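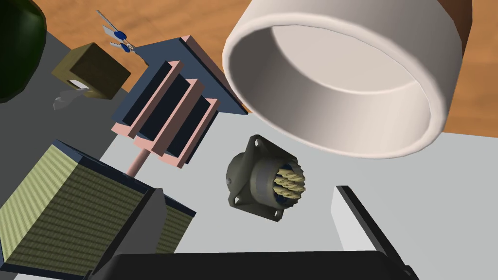

Issue 10, page 3

Search this site Go

Print this page | E-mail to a friend

May 14, 2019

Dulach Workshop Members Release Practice Model for Home-Built Two-Arm Robot

DULACH – Members of the Hosteck shared workshop have released the simulation files for Hapeta, a two-arm robot they are building on evenings and weekends. The files are free to download from the workshop's page.

The model lets builders try out an arm movement on a computer before they run it on real motors. It includes a room with a wooden dresser, a bowl and a small lamp, along with loose items such as scissors, a heat sink and a connector.
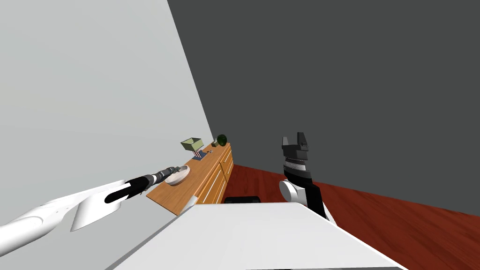
Work on the model began after the group stripped 2 gear sets in one night of testing. "Parts cost us money and a mistake on the screen doesn't," said Brigitta Sutter, who leads the build. "We wanted people to be able to get it wrong at home first."

Spending on the robot stood at $1,539 at the end of April. Most of that went to motors and wiring.
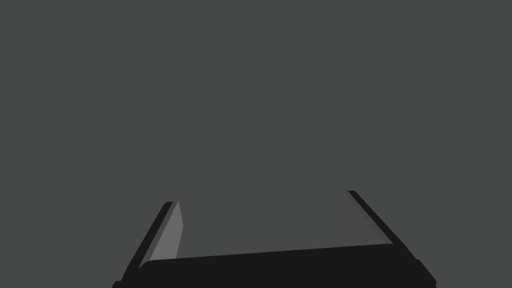

Each hand has two fingers, and the finger parts can be swapped out. Drawings for the fingers are in the same download. The group plans to add a parts list next.

The workshop is open to new members. No experience is needed.

Related items
Fatska Tool Library Adds Evening Hours
Hosteck Soldering Class Is Full
Hapeta Build Notes: Wrist Joint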